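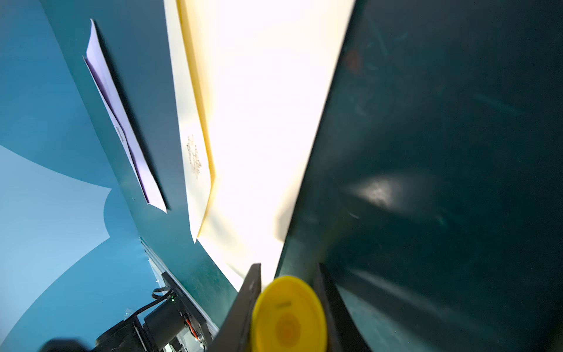 Two envelopes, one cream and one paler and smaller.

Keeping household paper under control

When I moved from Iseo to a smaller apartment, I carried with me two heavy boxes of paper. Old bills, warranty cards, letters, instruction books for machines I did not own anymore. I needed one whole winter to put them in order, and since then I keep a simple system. These are the tips that stayed with me.

Open the mail standing up

If I sit down with the mail, I start to read everything. Now I open it standing, next to the paper bin. Advertising goes directly in the bin. Bills go in one tray, letters that need an answer go in another. The tray must be shallow. A deep tray becomes a small cellar where things go to be forgotten.

Use a letter knife or a dull table knife. A torn envelope cannot be used again, and a clean cut one is good for seeds, receipts or spare buttons.

Save the good envelopes

Large envelopes of thick paper are worth keeping. Put a white label over the old address and write the new contents on it with pencil, so you can change it later. I keep them upright in a shoe box, the big ones in the back. When the box is full I do not take a second box, I throw away the ugly ones.

If the flap does not stick anymore, do not lick it ten times. A thin line of glue stick is enough. Press it under a heavy book for the time of a coffee.

If a new envelope has closed itself because of humid air, put it in the freezer for a few hours in a plastic bag. Then slide a knife slowly under the flap. It works with most of them, not with the cheap self-adhesive ones.

Receipts that fade

Shop receipts are often printed on thermal paper, and the letters disappear after some time, faster if they lie in the sun or in a plastic sleeve. For anything with a warranty I make a copy the same evening and staple the receipt behind it. I learned this with a Saveo iron. The iron stopped, the receipt was white like snow, and I paid 50 for the repair.

How many folders

I had once a cabinet with a folder for each company. It was beautiful and I never used it. Now I have 3 folders: home, health, money. Inside each one the newest paper is always in front. To find something I need a minute, maybe two, and this is acceptable for me.

For the instruction books I use one Hutico box with a lid. On the first page of each book I write the month when I bought the machine, for example May, and the name of the shop. When the machine leaves the house, the book leaves too.

Cleaning the table where you work

Paper picks up every bit of grease. Before sorting I wipe the table with a cloth, warm water and one drop of dish soap, then I dry it well. On a glossy surface use a soft cloth only, the rough side of the sponge makes scratches that you will see forever in the evening light. For ink marks try a white eraser first and alcohol second, and test the alcohol in a corner.

Moisture

Do not keep paper against an outside wall or under the sink. My neighbors in the Zarei building lost their old photographs in this way. A shelf in the bedroom closet is better. If some sheets are already wavy, put them between two clean white papers under a pile of books and leave them for a week.

Once a year, in January, I empty the money folder and check what can go to the shredder. I do it with the radio on.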